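Gripper day, or how I spent a Saturday with a hex key

April 11, 2026

So the pads on our hand-held gripper finally got swapped! I'd been putting it off for ages. The old ones had gone shiny along the ridges and kept letting go of anything smooth, and Da-eun Won had started leaving pointed little notes in the Stodlow logbook (fair enough, she does most of the recording).

The new set came from Lebrun, in magenta, which I love. Ribbed like the last lot, only a bit softer if you press them with a thumbnail. Getting the old ones off took 15 minutes a side. One of the screws had been done up by someone with forearms like a blacksmith - me, I suspect, last June - and I had to go and find the longer key.

Then the bit I always get wrong. You want the fingers to mirror each other properly, so I nip all the screws up loosely, close the gripper on a bit of card, and only tighten once the card sits flat against both faces. Do it the other way round and one pad toes in, and you don't notice until you've recorded 200 grabs and every one of them twists. Clotilde Pruvost lost a whole afternoon to that on the Skemirska job and still brings it up at lunch.

After that it's the camera. Quick wipe of the lens, check that both fingertips are in view, then a slow look over whatever's on the table to see that nothing wobbles. I used the meeting room for that, with the books and boxes along the back of the table and the little pink block nearer the front.
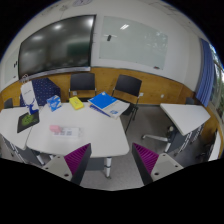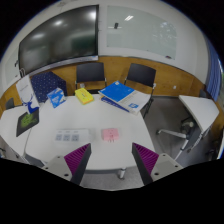

New pads on, both fingers in view, meeting room table behind.

I've put the old pads in the drawer marked Gevura, in case we're ever desperate. Next job is the trigger spring, which squeaks. If anyone has a grease that doesn't creep onto everything, please tell me!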